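Support > Desktop Hardware > Closed Tickets > No POST after memory change

Ticket 33: Killitz office desktop, no POST after memory change 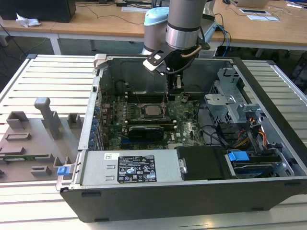 Reported symptom: the Idum inventory client stopped opening at the Killitz office, and after a memory upgrade in March the desktop would not complete POST. Fans spin, no display, three beeps, repeat. The memory slots sit in a row beside the processor, and the graphics card lies across the board on the other side of it, so the modules can be reseated with the card left in place.

Log

Sep 19, 2020 — Power cord removed, side panel off. Both new modules reseated. No change.

Step 2 — One module at a time in the first slot. Module A boots. Module B gives three beeps in every slot.

Step 3 — Original pair refitted. POST completes, full capacity shown in setup.

Step 4 — Idum client still fails with "database locked." Stale lock file found in the shared folder, dated before the upgrade. Deleted. Client opens.

Findings: two separate faults. Module B is defective and goes back to Semeo under warranty. The lock file was the original complaint and had no connection to memory.

Status: closed. Reopen if the lock file returns.

Print this page | E-mail this page

Contact Support | © 2020 Semeo | Back to top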